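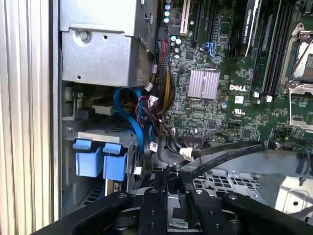

Project report, 2018-11-30
Zihan Duan, with Haiyan Gu

My half of the project was the perception node, and it ate most of June. Haiyan wrote the planner, so when I say "we" below, the clever bits are hers.

The first version looked for cables by colour. Blue SATA was easy! Black flat cables over a dark green board were awful - the mask kept leaking into the shadows and the planner would happily aim at nothing. I swapped to edges plus depth, trained on 300 labelled views, and the false targets dropped to five in our last test run.

Then there was lag. Each pose reached the planner almost 12 frames late (my fault, I'd left a queue unbounded) and we spent ages blaming the Gomden driver. Iolanda Bastos spotted it in the logs.

Still to do: reflections off bare metal, and a proper retry.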